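Jobs > Open calls > Paid sessions > Wudau

Hands wanted, paid by the session. Start 1st November

Fuvura is looking for people who can work with a hand-held gripper for a couple of hours at a stretch. Floor sessions at our Wudau site, no degree, no experience with this kind of tool, we show you everything in the first half hour. Need people soon!!

What you'd be doing
Pick things up with the gripper, put them down where the sheet says, do it again. Cups, towels, boxes, whatever is on the list that day. Slow and clean beats fast. Most people get the squeeze right by the second try, turning the wrist takes longer. You work standing, usually with others going at the same time, so some noise and some waiting your turn.

Who we want
- 18 or over, ok on your feet for two hours
- left-handers very welcome, we're short on them
- no open cuts or sore wrists please, tell us beforehand if you've had tendon trouble
- can follow a written sheet in English and speak up when a step makes no sense
- hair tied back or under a cap

Cooks, packers, knitters, people who fix bikes... all did well last round. Gamers too.
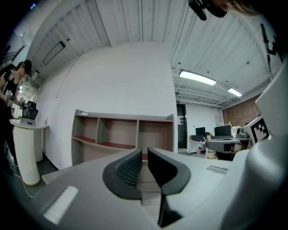
Hand-held grippers on the floor, one with a person in a black cap.

Pay and hours
900 for a full block of six sessions, paid at the end of the block. Single sessions 50 short slot, paid same week. We have 500 slots to fill before the end of December and we'd rather have fewer people coming back often then a new face every time. If you do more than one block we'll talk about a floor lead spot, which pays 3000 for the season and includes checking the sheets and setting out the items.

Mornings or afternoons, you choose when you sign up. Swaps are fine if you write the day before. Miss two without a word and we give the slot away.

Getting here
Bus to Yeo, then five minutes on foot, side door. Bike racks out back. No parking on site, try Sirkmont road. Closed shoes, plain clothes, sleeves that push up. Lockers are there, bring your own padlock. Watch your step around the cables.

How to apply
Send a short mail: name, which hand you write with, mornings or afternoons, anything we should know about wrists or back. No resume. Put WUDAU HANDS in the subject line or it wil get lost. We answer in order.

3 comments

mopsy_k: is the 900 before tax?

Fuvura jobs desk: Before tax, yes. You get a pay slip.

trail_mix: did a block last round. bring water and a snack, the machine only takes coins

Contact: Fuvura jobs desk, Wudau | © Fuvura | Back to top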